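Home | Care Guides | FAQ | Dealers | Contact

August 6, 2019
By Pushpa Chaturvedi

Wood Tabletops: Marks, Scuffs and Finish

What finish is on the Prandel tops?
Hardwax oil, two coats, buffed between coats. Sheen is matte to satin depending on the angle of the light. Full cure takes 21 days at room temperature. Wipe with a dry cloth only until then.

Small gray or black marks have appeared. Are they in the wood?
Rub one with a white eraser, moving with the grain. Graphite and most scuffs lift. If the mark stays, wipe with a damp cloth and a drop of dish soap, then dry at once. Do not use scouring pads.

The eraser did nothing. What next?
Sand by hand with 240 grit, along the grain only, and feather out past the mark. Re-oil the sanded area and leave it for 28 hours before use.

Can cables be left lying on the surface?
On a cured top, yes. Soft vinyl jackets may stick or leave a dull line if left in place for months. Move them when you clean.

Why does the grain look washed out in one strip?
Low light reflecting off the finish. Look from the other side before you sand anything. Farhad Babaei in our service department handled 142 finish inquiries last November, and nearly 28 of them were glare.

Does the warranty cover scuffs?
No. It covers peeling, joint failure and warping. Surface marks count as normal wear.

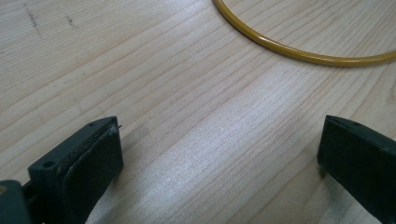 Oil for touch-ups is sold by Batetti dealers in small tins. Quote the finish code from your order sheet.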